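Speaker notes, Kokano session, Lachlan Munro

Slide 1. Good morning. I will speak on house rules for recording hand work with grippers. At Skandance we have 297 episodes, and 285 passed our review. Say these numbers slowly.

Slide 2. First rule: one task, one written sentence, before the hands start.

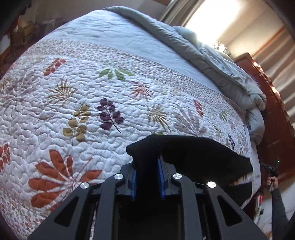 Who decides that an episode is rejected?
The reviewer decides, and the operator may ask one time for a second look.

Slide 3. Second rule: open and close the fingers fully before each episode, and write the result in the log. We check again after 50 episodes. Pause for questions.

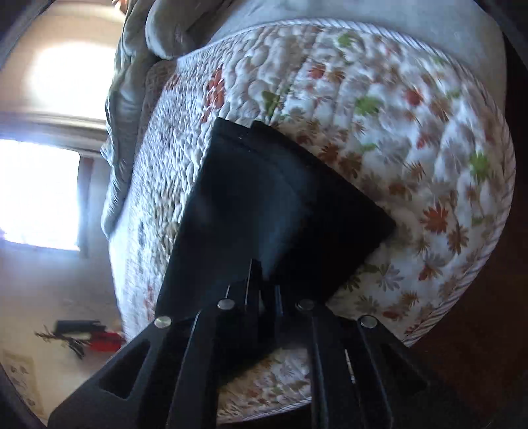 Slide 4. Third rule is about contact with soft surfaces. The draft from Zendard speaks only of hard tables, and I think this is a gap. On a quilt, the cloth puckers at the edges of a flat pad when the gripper presses it down, so "placed" needs a clear definition. Our text says: the object lies flat and the fingers are free for 2 seconds.

Slide 5. Open points. The Do team wants the same definition for folded cloth. I ask the audience to send comments before the end of May.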